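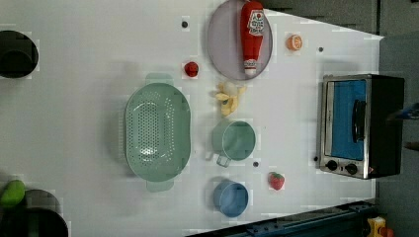

Play Kitchen FAQ

Quick answers to what people keep emailing us. Prices are at the bottom. Didn't find it? Use the contact form, we read it every morning.

What ages is the Vavutik play kitchen range for?
3 and up. Younger siblings will want in, so check the small pieces first. Anything that fits through a toilet paper tube goes on a high shelf.

Do I have to buy a whole set?
No. Food, dishes and appliances all sold separately. Mix with whatever you already have. Old yogurt cups are fine too, kids don't care.

What should I start with?
One thing to cook in, one thing to put food in, a plate, a cup, a few foods they know from your real kitchen. Banana, tomato, strawberry. Ketchup goes over well with pretty much every kid we've met. Add the toaster oven later if they're still into it.

Does the toaster oven heat up?
No. No heating parts at all. Pretend only.

Can we use the colander for real food?
Please don't. It drains fine in the bath or at the water table but it's a toy, not tested for food. Same for cups, bowls, plates.

Is there anything in the ketchup bottle?
Nope, empty and sealed. Don't try to pry the cap off. We've had a couple sent back with teeth marks, those aren't covered, sorry.

How do I clean everything?
Food and dishes: warm water, drop of dish soap, soft cloth. Air dry on a towel. Not the dishwasher, the heat warps the thinner pieces. Toaster oven: damp cloth only, never under the tap. Sticky hands on the door are the main problem, wipe it weekly.

Crayon on the plate?
Baking soda and a wet finger. Marker is harder, try it but no promises.

How much room do we need to play?
A coffee table is plenty. Cooking stuff on one side, food in the middle, plates where the "customers" sit. On the floor, put a blanket down or the round foods roll under the couch.

Best way to store it?
2 bins. Food in one, dishes in the other. Bowls and cups go inside the colander to save space. Let the kids do the sorting, it's half the game at this age. Toaster oven is fine left out on a shelf, just keep it out of direct sun becuase the colors fade.

My child is bored of it already. Ideas?
Put half away for a month, then swap. Or make a menu together and take orders. Breakfast shop, fruit stand, pizza place. Color matching works too: red foods on one plate, green ones in the bowl.

Can I get just one replacement food?
Usually. Send a picture of what's missing if you don't know the name. Strawberries run out fast, restock is in May.

Do Kemora and Verbeke pieces fit with yours?
Sizes are close. Kemora plates are a bit bigger, Verbeke cups a bit smaller. All plays together fine.

What does shipping cost?
Free over $44. Under that you'll see the rate at check out.

Returns?
Unused, in the box, original receipt. Washed pieces count as used.

Prices?
Depends on the set, they're all on teh shop page. Daycare bundles are $300, the full classroom pack is $550.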